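Cabinet hinges sagging after two years – replace or re-drill?

Gesow
Door on my office cabinet has dropped enough to rub at the bottom. Light wood, cup hinges, one upper and one lower. I've turned the adjustment screws as far as they go. The store wants 60 dollars for a new door. Worth it? 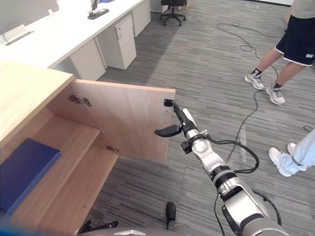

Cabinet door open, hinges on the inner face.

janville_704
Don't buy a door. Take the hinge off, glue hardwood dowel into the stripped holes, let it set overnight and drill new pilots. I've done 4 this way and none has moved.

Rimico
Disagree on dowel if the core is particleboard. The plug holds but the board around it crumbles. Use a repair plate – they cost next to nothing and spread the load.

janville_704
Plates look terrible, and half the time they foul the hinge arm. Dowel is fine if you don't overtighten.

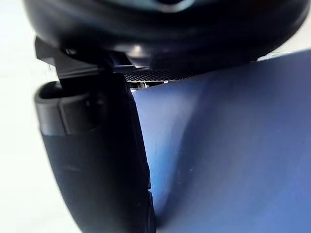
Close-up, black above, blue at right.

Rimico
Nobody sees the inside of a door. Gesow, what is the board made of? Pull one screw and look at the dust.

Gesow
Coarse chips, so particleboard I guess. The screws on the lower hinge just spin. Upper ones still bite.

Orathai Phuthong
Then move the lower hinge up about an inch into fresh board and leave the upper one alone. You need a 35 mm bit for the cup. Also check that the cabinet is level first. Mine "sagged" for months and it was the floor.
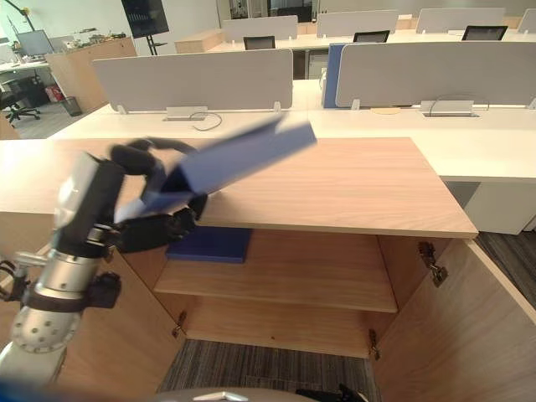
And watch what you store in it. Paper is heavy, and a full load on the middle shelf can bow the sides enough to throw the door off. Put the heavy binders at the bottom.

Coşkun
Second the level check. Two minutes with a shim fixed mine.

Rimico
Still say plate.

Gesow
Floor is out by a bit at the front left. Will shim it tonight and then try the dowels.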